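Paper bills, again

I went back to paper bills in January. The electric company, Hotlow, had moved me to email without asking, and I missed a payment because the message went into a folder I never open. The late fee was 17 dollars. I called, waited on hold, and got the fee removed, but it took most of a lunch break.

So now the bills come in the mail. Hotlow charges 2 dollars a month for this, and the water company charges nothing. My phone plan is with Asta, and they don't offer paper at all, so I print that one myself at the library.

My system is simple. Mail comes in, gets opened standing up, and anything with a due date goes on the desk. I write the date on the envelope in thick marker. When it's paid I write the amount under it and put it in an old Strebel shoe box. The box is nearly full – I'll need a second one by summer.

What I like is being able to look back. Last winter's worst electric bill was $111, and I found it in under a minute. When I tried the same thing on the Hotlow website, it logged me out twice and then showed me a chart.

I also keep a printed sheet of what should be in checking on the first of the month. If it's under 500 I don't order anything until the next paycheck.

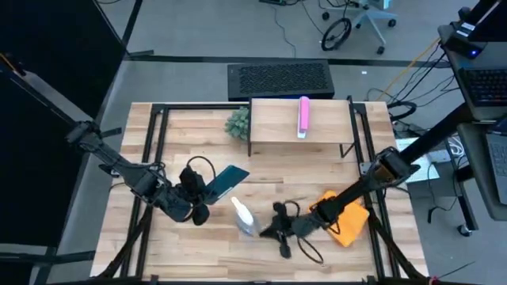
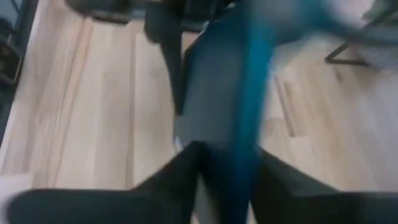

The part I still get wrong is the desk itself. Bills get covered up by catalogs, and then I'm back where I started. I've been thinking about a small raised shelf like the wooden one at the back of the table, with the thin black legs, so unpaid bills could go on top and everything else could slide underneath. Clarau sells one that's close, but it's too deep for my desk. I may just cut down a board from the garage.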